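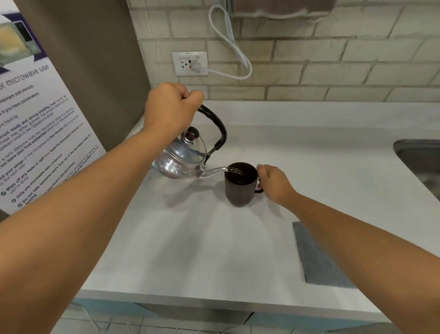 Budget for the Counter Before the Arm

Opinion | Terence Wragg | Apr 8, 2023

Print this article E-mail this article

Search Enter keyword Go

Most capital requests for service robots that cross my desk are built backward. The arm comes first, with a quoted price and a delivery date. The task comes last, in one line: "beverage service," or "light cleaning." The Ellwood request for the coming year followed this pattern, and I argued against it in that form. I would argue against it again.

Consider what the line "beverage service" buys. Pouring water from a kettle into a mug takes two hands when a person does it. One hand tilts the kettle by its handle and the other steadies the mug. The stream from a gooseneck spout is thin, and it has to land inside an opening not much wider than the hand that holds it. A single-arm unit can pour. It can't pour and hold the mug, so somebody has to pay for a fixture, a heavier mug, or a second arm. None of these appeared in the Ellwood request.

The surfaces are a second cost. Polished metal and clear glass are hard on depth cameras. A shiny kettle on a white counter in front of a white wall gives a cheap sensor very little to work with. The Skunis package handles this with a better camera, priced as an option. The Itislow package leaves it out and advises matte utensils. Either answer is acceptable if it is written into the budget. A quote that is silent on the point should go back to the vendor.

The third cost is wiping. Buyers treat it as a small extra that comes along with pouring. A cloth changes shape every time it is touched. The hand has to press flat, keep the pressure even, and stop short of the kettle and the mug, or else move them first and put them back. That is a separate skill with its own data, its own test plan and its own failure rate. It should be a separate line. 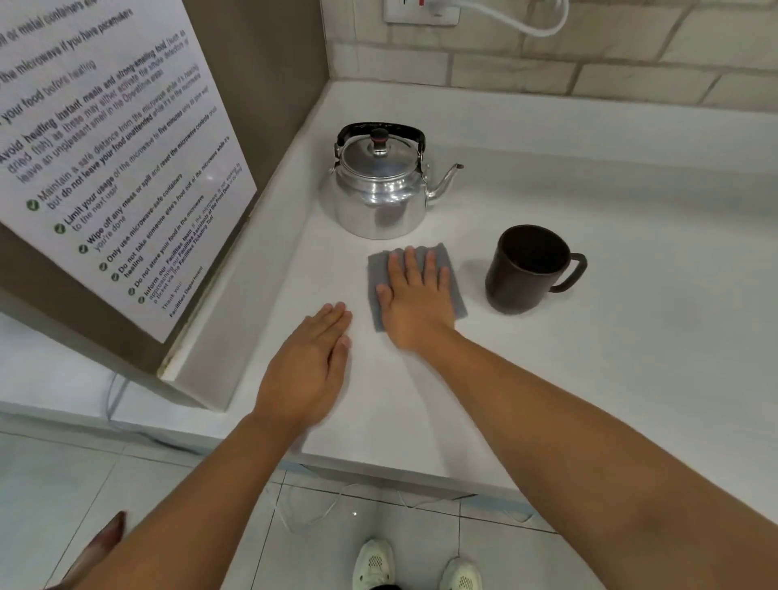
What the Line Items Should Look Like

Hukuvton, the integrator I have dealt with longest, will quote by task if asked. Few customers ask. Quoted that way, our trial plan came to 955 recorded runs, of which 491 were for pouring and the rest for wiping and clearing. The earlier plan, quoted by machine, had allowed 900 runs with no division between tasks. The totals are close. The difference is that under the second plan we could have spent every run on pouring and learned about the cloth after acceptance.

I would ask for the following before any purchase order is signed:

- A written list of tasks, each with the objects named and the surface stated.
- A count of recorded runs per task, with the person-hours to collect them.
- A site survey covering outlets, cable routes, counter height and floor clearance.
- A statement of which objects will be replaced to suit the machine, and who pays.
- A price for the second arm, even if the plan is to buy one.

The site survey is the item most often struck out to save money. This is a mistake. Shared kitchens have posted rules about who may use what and for how long, and a machine that occupies the counter falls under them like any other user. Power is limited to the outlets already on the wall. Cables on the floor count as a hazard whether they feed a toaster or a controller.

The usual objection is that task-level quoting slows the process down. It does. In our case it added 4 weeks, and the revised request will not be heard until May. I accept the delay. A machine bought on a one-line description will be judged on that line by people who read it generously, and the shortfall will be charged to the operating budget, where it is harder to see.

The finance office prefers a single figure. It can have one, as the sum at the foot of the sheet, with the tasks listed over it.

Print this article E-mail this article

This site uses cookies to improve your reading experience. By continuing to browse you accept our cookie policy. Accept Settings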